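Notebook, chore bench, Monday, 4:40 pm

Carrying on from the Brolten notes. Task today: sink wipe, bathroom vanity. Same policy as last week with the retrained contact head. Sneha Sandhu on the stop button, me on the log.

Question we keep getting from upstairs is whether the thing can clean a bathroom. Answer for now is no. It can do part of one basin under conditions we chose. I want the entry to say which part.

Reach and contact. Approach to the bowl is fine. The arm comes in over the near rim, stops short of the faucet, and goes down until the wrist torque steps. On the old head the step was read late and the cloth bunched up under the fingers. New head reads it earlier. Pressure on the near wall of the bowl looks even on the trace. On the far side, under the spout, it lifts off too soon, which I put down to the faucet keep-out volume being drawn too big. Grilo drew it as a box. It should be a cylinder plus a small arm for the spout. Changed in the config, not tested.

Coverage. Marker dots in the bowl, washable, checked by eye after each run. 8 runs. Full coverage in 3. Of the other five, two missed only the strip behind the drain and the rest missed that strip and the back ledge as well. The back ledge isn't in the training set, so no complaint there, but a person wiping a sink does the ledge without being told. If we claim "sink" we should include it. 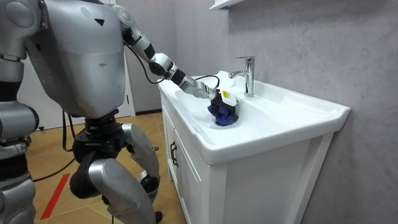

Base placement matters more than I had it in the plan. With the feet close to the cabinet the elbow has to fold up high and the forearm comes into the bowl too steep to press sideways. Backing off by one small step fixes the angle but then the torso leans, and the balance controller starts arguing with the wipe. You can see it in the log as a slow ripple on hip pitch at the same period as the stroke. Martinelli thinks slow the stroke. I would sooner feed the expected hand force forward to the balance side and leave the stroke alone. Try both, his first, it's one line.

Cloth handling. The grasp is still set by hand before each run. Picking the cloth up off a flat surface is a separate skill and worked twice out of however many times we tried before lunch, not logged, so don't quote it. Rinsing and wringing: nothing. No plan for it this quarter. This is the real gap as far as chores go. A wipe with a cloth that never gets rinsed is moving dirt from one place to another.

Time. Median run 984 seconds including approach and retreat. Most of that is the pauses for replanning after each stroke. Sneha did the bowl by hand in well under a minute, ledge included.

Faults. One stop on run 6, wrist temperature warning, cleared by itself. Check the Druvislow thread for whether they changed the threshold, the number in our file doesn't match theirs.

To do:
Retest with cylinder keep-out.
Slow stroke, then feedforward, same start pose for both.
Add ledge demos.
Log the cloth pickup attempts properly.
More washable marker, the blue one is no use against a blue cloth.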